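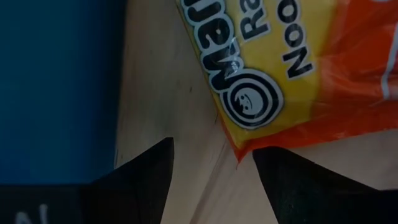
Cupboard suppers and other small economies

I've been meaning to write down my dry goods tips for ages, mostly so I can stop repeating them to my brother-in-law on the phone. He's just moved into his first flat in Temolby with one cupboard, two shelves and a kettle, and he keeps asking me what to buy. So, Erhan, this one's for you (and for anybody else with a tiny kitchen).

Get everything out first

I know, I know, it's the dull bit. But you can't sort a cupboard with the food still in it. Put the lot on the table, wipe the shelves down with warm water and a drop of washing-up liquid, and leave the doors open until they're properly dry. I do mine in December before the big shop and again when the weather warms up. Last time I found 9 part-used bags of pasta, all different shapes, all held shut with the same sort of perished elastic band. We ate pasta bits in soup for a fortnight and it was lovely!

Instant noodles

They squash, so don't put them under tins. I stand ours on their edges in an old shoebox, like records, and you can flick through to find the flavour you're after. Check the dates as well — people think noodles last for ever, but the oil in them goes stale and you can taste it.

When you cook them, start with half the seasoning sachet and taste before you add more. Save the rest in a little jam jar and shake it over roast potatoes or popcorn. An egg cracked into the pan for the last couple of minutes makes a proper supper of it, and so does a handful of frozen peas, or the outside leaves of a cabbage sliced up thin. My mum puts a spoonful of peanut butter in hers. I was rude about this for years and now I do it too.

Rice and lentils

Big bags are cheaper, but only if you've somewhere to keep them. I tip 500 g at a time into a jar for everyday use and keep the rest of the bag folded over and pegged inside a lidded tub. Ordinary clothes pegs, the wooden ones. I've bought the special clips and they all snapped.

Write the cooking time on a bit of masking tape and stick it on the jar, or cut the instructions off the packet and drop them inside. Red lentils don't want soaking. Dried kidney beans do, overnight, and then a hard boil for ten minutes before you turn them down, so please don't skip that or chuck them straight in a slow cooker.

Moths

If you see little webby threads in the flour, it's pantry moths, and the whole bag has to go in the outside bin. Hoover the corners and the holes where the shelf pegs sit, then wipe round. New flour goes in my freezer for a few days before it goes anywhere near the cupboard. We had them badly in the old house at Rultholm and I think it took almost 40 goes with the hoover nozzle before I stopped finding the blighters. Bay leaves did nothing at all for us, though my neighbour swears by them.

Sticky shelves

Honey, golden syrup, soy sauce — anything that dribbles lives on a saucer or an old jam jar lid. If there's already a ring on the shelf, lay a hot wet cloth over it while you drink your tea and it'll lift off without scrubbing. Oil rings want a bit of bicarb on a damp cloth first. Go gently if your shelves are painted.

Putting it all back

Heavy things low down, things you use every day at eye level, baking stuff up top where you need the step. Older packets go at the front and new ones behind. I keep a pencil on a string inside the door with the back of an envelope pinned next to it, and whoever finishes something writes it down. In our house that means I write it down, but the pencil's there for anyone who fancies it.

Next time I'll do the fridge door, and what to do with the last inch of every jar of mustard.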